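Brillonard Recalls Microfiber Drying Towels Over Dye Transfer

Brillonard is recalling two lots of microfiber towels after reports that the dye migrates onto light-colored surfaces in a hot wash. The lots were sold through Losar and Trevolow stores beginning in April.

The supplier received 62 reports, most involving white laundry washed in the same load. A further 15 described marks on countertops and car trim. No injuries were reported. 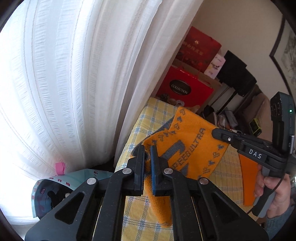

What owners should do

Towels from the affected lots should be washed separately in cold water or returned. The lot code is printed on the care label, next to the fiber content. Losar will refund the full price without a receipt – Trevolow requires the packaging or a card statement.

Brillonard attributed the fault to a shortened fixing stage at its finishing contractor, Stan. The contractor has restored the original cycle time, and replacement stock is expected in almost 2 months. Gray and undyed towels are not included in the recall.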